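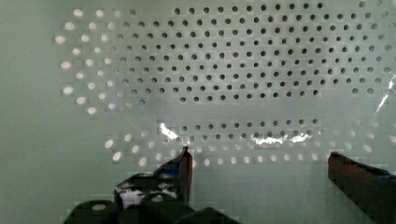 Figure 2.1 Perforated panel with round holes in staggered rows. A thin transparent plastic sheet lies over the central part and is visible mainly through its reflections.

Chapter 2
Perforated Sheet and Panel

2.1 Scope of the chapter

Perforated panels are used in storage walls, machine guards, ceiling tiles, shelving, screens, and work surfaces. The same basic product serves all of these, and the differences lie in hole shape, hole size, spacing, sheet thickness, and finish. This chapter covers the terms used to specify a perforated panel, the calculation of open area, and the inspection of panels on receipt. Methods of punching are treated in Chapter 3. Fasteners and hooks are treated in Chapter 5.

The reader should already be familiar with the units and drawing conventions given in Chapter 1.

2.2 Terms

Pitch is the distance from the center of one hole to the center of the nearest neighboring hole. It is not the gap between holes. The gap, measured edge to edge, is called the bar. For round holes the bar equals the pitch minus the hole diameter. Drawings that give only "spacing" should be returned for correction, as the word is used in both senses.

A straight pattern places holes in rows and columns that cross at right angles. A staggered pattern shifts every second row by half a pitch, as in Figure 2.1. When the distance between any hole and each of its six neighbors is the same, the pattern is called 60-degree staggered. Lines drawn midway between neighboring holes then form regular hexagons, and for this reason shop drawings sometimes call the pattern "honeycomb."

A margin is an unperforated strip along the edge of a panel. An unperforated strip inside the field is called a blank or land. Blanks are left where the panel will be bent, welded, or fastened. Their position must be dimensioned from a finished edge. Dimensions taken from the first row of holes are not acceptable, because the first row may shift with the tooling.

2.3 Open area

Open area is the share of the perforated field taken up by holes, given as a percentage. For round holes of diameter D at pitch P:

Straight pattern: open area = 78.5 × D² / P²
60-degree staggered pattern: open area = 90.7 × D² / P²

For the same diameter and pitch, the staggered pattern gives about 15 percent more open area. Margins and blanks are left out of both formulas. If the figure is needed for the whole panel, as in airflow work, multiply by the area of the field and divide by the area of the panel.

Worked case. The Katunero storage panel used in the exercises has round holes 6 mm in diameter, 60-degree staggered, at a pitch of 19 mm. Open area is 90.7 × 36 / 361, or 9.0 percent. The bar is 13 mm. A panel of this kind is stiff and holds hooks well but passes little air.

2.4 Appearance under light

A hole has no color of its own. It shows whatever lies behind it. Where the space behind the panel is unlit, holes look dark; where a bright surface or a lamp lies behind, the same holes look white. Both conditions can occur on one panel, and a change from dark to bright should not be read as a change in hole size. Bright holes tend to look larger than they are, and holes seen at an angle look oval. Diameter is checked with a plug gauge – never by eye.

Clear film laid over a panel adds reflections of its own. Glare can hide several holes at once, and a crease in the film can be taken for a scratch. Surface inspection is carried out with film and loose covers removed.

2.5 Older drawings

Many drawings made before 1980 list the number of holes per unit length in place of pitch. The Moradi and Adico part lists in Appendix B follow this practice. Convert the figure before use, and state on the new drawing whether the count was taken along the row or across the rows. In a staggered pattern the two results differ.

2.6 Equipment for the exercises

One Katunero panel, or equal
Plug gauges, set of 15
Steel rule, 300 mm
Caliper reading to 0.05 mm
Unatent record sheet, form 2

Exercises 2.1 through 2.4 use the panel lying flat. In Exercise 2.5 it is clamped upright by its margins – leave the clamps loose until the lower edge has been checked with the rule.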